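Software Engineer, Manipulation Planning and Control
Zedent, Hallwood site
Posted 2019-04-27

Zedent builds the software layer between demonstration data and arm motion. The Hallwood group maintains Filon, our in-house stack for recording, time alignment, trajectory fitting and playback. We are hiring one engineer to take over the alignment and fitting modules.

The work is mostly C++ with Python tooling on top. Filon's control loop runs at 1000 Hz on the arm side, and recorded streams arrive at 50 Hz, so a good part of the job is resampling, latency estimation and deciding what to throw away. The current regression suite has 198 recorded tasks, most of them two-handed and most involving small, light parts. It takes too long to run, and fixing that would be your first project.

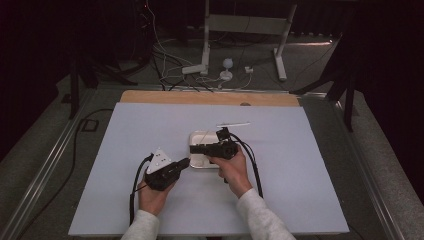

Two-handed task with hand-held grippers, tray and stick on foam board.

You will
- own the clock synchronization code and its tests
- extend the fitting module to coupled two-arm trajectories
- add collision checks between jaws and low-profile objects
- review changes from the perception side (Parvaneh Mahmoudi's team)

You should have
- solid modern C++ and working Python
- experience with numerical optimization or state estimation
- practice debugging timing faults on real hardware -- simulation alone is not enough
- written English good enough for design notes

ROS experience is useful. A graduate degree is not required.

The position is full time and on site, starting in October. You will report to Florian Wieser. Relocation within the country is covered; visa sponsorship is decided case by case.

To apply, send a resume and one code sample of no more than 600 lines to Helmi Laaksonen, Hallwood hiring. Include a short note on what you would change in the sample. Interviews are two calls and one half day at the lab -- no take-home assignment.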